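Arm stops halfway over the counter, blue light stays on, no error code

Posted by Lama Awad

I look after a small white arm on a kitchen counter setup. Since April it has been stopping in the middle of a move. There is no alarm and nothing on the pendant except 1145 in the log, and the manual skips that number. The blue light stays on the whole time. It restarts fine after a power cycle and then runs for 40 minutes, sometimes less. Payload is well under the limit. I have changed the gripper cable already. On Sunday it did this 4 times before lunch.

Speed is set to 80 percent. Layout is below, nothing on the counter is bolted down.

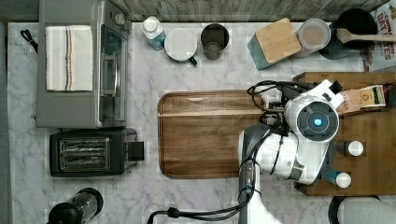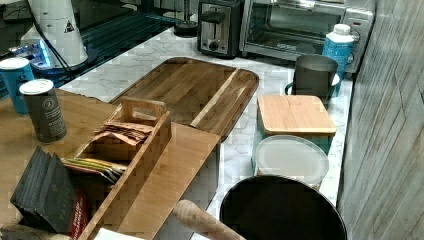

Two views of the counter, cutting board and toaster oven in both

Kenneth Imrie

Had the same thing at our Tolbridge site. Look at the cables running along the arm before you touch the software. Ours had a pinched one at the wrist that only opened up when the joint turned past a certain angle. Power down, lock it out, then move the joint by hand with a meter on the line. Don't reach in while the light is on just because it isn't moving. One of ours picked up its move again with a hand in the way. Bruised knuckles, could have been worse.

Fotini Raptis

Try a lower speed?

Vasiliki Raptis

Lower speed may hide it but won't fix it. Check the supply voltage under load too. If it sags when the gripper closes, the controller can hang without logging a proper fault. I'd also clear the bottles and mugs out of reach until you find it.

Contact us | Terms | Back to top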